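The Case Against Folding

My apartment in Ormsby has 480 square feet, one closet, and a dresser that I have begun to think of as a tax. Every week I fold things into it. Every week I take them out again, wear them under a coat, and start over. A mayor who ran a city this way would be recalled.

I come from folding people. My mother folded dish towels in thirds, then in half, and could spot a towel done in half first from across a kitchen. I was in college before I learned that the towel dries your hands either way.

The industry, of course, has noticed our shame. I own a Zamier folding board, a hinged plastic thing that turns a shirt into a smaller shirt. I used it 13 times, if I'm generous, and it now lives behind the dresser, where it stays very flat. A store downtown sells a set of drawer dividers for more than I paid for the dresser. The clerk told me they would change my mornings. My mornings consist of looking for the other sock.

Defenders say folding prevents wrinkles. Some of it does. I'll give them dress shirts, linen, and anything you might be buried in. But a T-shirt that has been slept in has no reputation to protect, and neither does underwear, which some people also fold, and whom I would not lend money.
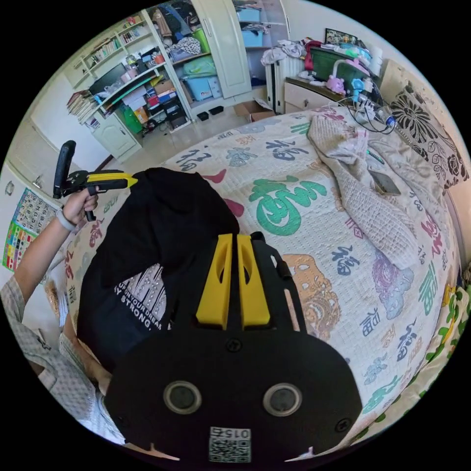
A black garment, bunched up.

What I propose is modest. Hang what wrinkles. Give everything else a drawer by type and drop it in from whatever height you like. I've done this since November and have been late to work exactly as often as before. The one real cost is that the drawers no longer close all the way, and my sister, who visits at the holidays, closes them for me and then goes quietly to check on the towels.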